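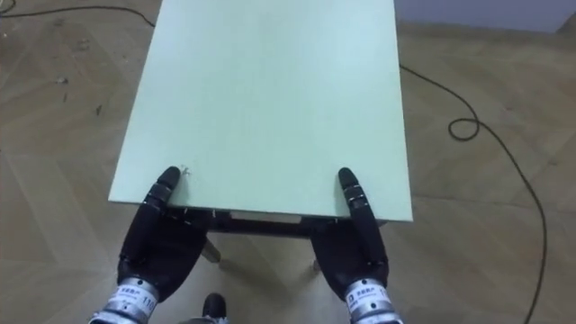 Pale green tabletop, gripped at its near edge.

The Kivard is a long, narrow table made by Plasteo and designed by Kanyarat Meesuk. Its plain rectangular top sits on a dark frame. The first run was 1,000 tables.
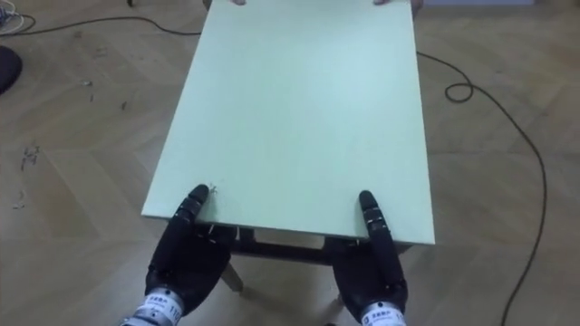
Moving

The Kivard is lifted by the short ends — one carrier at each.
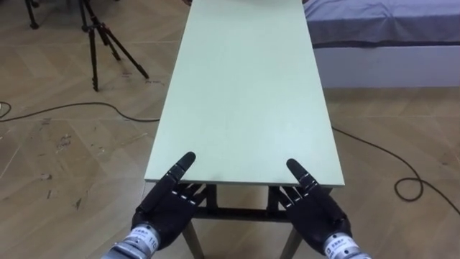 The table on a herringbone floor.

At Tilledham, 87 were in use, and the tops picked up faint marks.
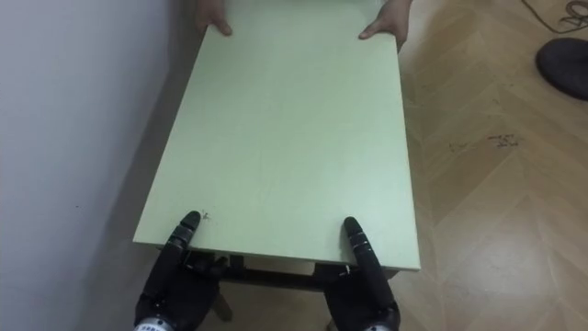 A Kivard held at both ends, clear of the floor.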